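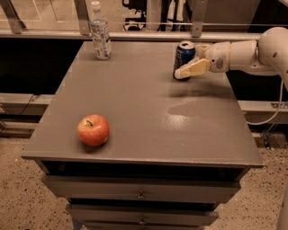 An apple, a bottle of water and a can on top of a gray cabinet.

Was That Secret Concert Really a Secret?

You may have seen the headline: "Band Plays Surprise Show!" The fans look amazed. The singer says it was all decided at the last minute. Should you believe it? I'd ask a few questions first.

Start with the gear. A rock band needs drums, speakers, microphones and a lot of cable. A loud show outdoors often needs permission from the city, too. Somebody had to fill out those forms, and somebody had to drive the truck. When the band Fuditz played its "surprise" Saturday show in a parking lot, the stage took 7 hours to build. The people who lived across the street had a pretty good idea what was coming.

So who is surprised? Mostly the fans. The band knows, the crew knows, and usually a few reporters know, or there would be no one there to write the story.

Why keep quiet at all?

One reason is space. The Fuditz lot had room for 445 people. If the show had been announced a month early, far more might have come, and that can be dangerous. Fair enough.

The other reason is selling. Fuditz had a new album, Zenine, coming out in October. A surprise gets people talking, and talk is cheaper than an ad. The band played for 45 minutes. The videos went on for weeks.

Viorica Pascu used to book shows at a small club called Dravine. "We had one real surprise in all my years there," she says. "A singer came in to eat dinner and got up and sang. The sound was terrible. We had one microphone and it buzzed."

That sounds more like a true surprise to me — no lights, no T-shirts for sale, and a buzz.

Does it matter?

A planned show can still be a great show. The songs are the same songs. But when a headline tells you something "just happened," look for clues. Was there a big stage? Were there cameras already in place? Is there something new to buy this week?

Try it with the next one you read about, and see how many clues you can find.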